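Progress report to the Brabec fund, period ending March
Stullura linen and bedding reuse project, Flatcombe workroom
Written by Milagros Lagos, checked (quickly) by Afroza Khan

Where we are

Sorting is on schedule, repairs a bit behind, cushions further behind than we wanted. Money is fine, see the end. Writing this between two deliveries so please excuse the short sentences.

The Mescombe store is cleared. Everything from there is now at Flatcombe, on the long shelves by the back wall, flat sheets at the bottom, covers and pillowcases above. The duvets went to the upstairs cupboard because they were taking over. We still have no good answer for single curtains.

Sheets

940 pieces sorted so far. That is sheets, covers and pillowcases together, the split is in the spreadsheet Afroza sent with the last claim. Plain white goes out fastest. The shelters take it as soon as it is folded. Stripes and prints are slower but families like them, and we have stopped holding them back for cutting unless there is a tear.

Folding standard is agreed now. Thirds, then half, label on the outside, size written big. Before this every shift had its own way and the piles fell over. Fitted sheets are still ugly. We roll them.

Torn ones go in the mending bag. Mending is one afternoon only and it is not enough. The machine needle size was wrong for most of February, which gave us skipped stitches on the heavier cotton, and some hems had to be unpicked and done again. Right needles are in the drawer now.

Foam and filling

This is the part you asked about in your last letter. The cushion line uses offcuts and old foam, broken down into pieces and packed into covers made from sheet fabric. We check foam by hand, on a bedsheet spread out so the crumbs can be shaken off outside after. Colors are all over the place, light yellow to nearly brown, sometimes in the same piece. Color on its own does not get a piece rejected. Crumbling does, and smell.
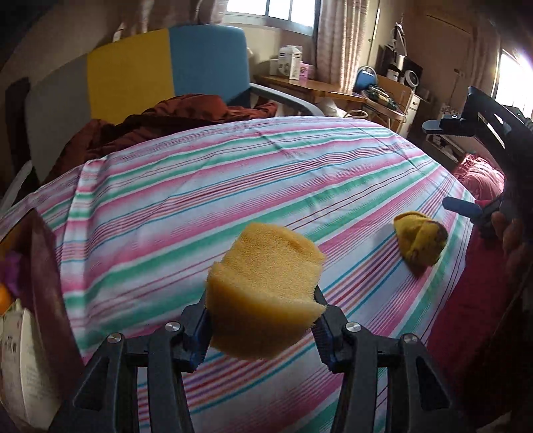
Cushions

80 finished, against the number in the plan which was higher. Reasons:

Covers were cut too small in the first batch. We lost time letting them out and a few could not be saved. The paper pattern has been redrawn with a wider seam.

Odd shaped pieces leave gaps in the corners. Afroza has been packing small bits in the corners first, then the thick blocks in the middle, and they sit much better. Slower tho. We think the speed will come.

Zippers are out. Too fiddly, and the secondhand ones stuck. Envelope backs from now on, which also uses up the narrow strips.

Feedback from the reading corner at the Mescombe center was good on comfort and not so good on washing. Covers come off OK but people had trouble getting the filling back in. So we are adding an inner bag of plain sheeting. More fabric, more sewing, but it should be done once and done right.

People and room

Two new helpers started on the folding table and both are staying. Afroza now runs the cushion bench, I do intake and the paperwork. The room is cold in the mornings before 10, so cutting starts after that. Landlord has been asked about the heater again.

We need a better lamp over the cushion bench. Hard to see brittle spots late in the day. There is room for this under small equipment, please confirm we can use it.

Money

Spending is under budget on transport and over on thread and labels. Overall still inside the grant. Receipts are scanned up to the end of Febuary, the March ones follow when the van invoice comes in.

Next period

Clear the mending bag, or at least get to the bottom of it.
Inner bags for all new cushions, then go back to the ones already out if the centers want that.
Move the foam to closed bins. It sheds on the clean linen when the shelves get full.
Try 5 larger floor cushions and see if the fabric holds at the seams.
Ask the Flatcombe laundry for a fixed pickup time.

Questions for you: the lamp, as above, and if unspent transport money can move over to sewing supplies. An answer by email is fine, Afroza reads that inbox too.

Milagros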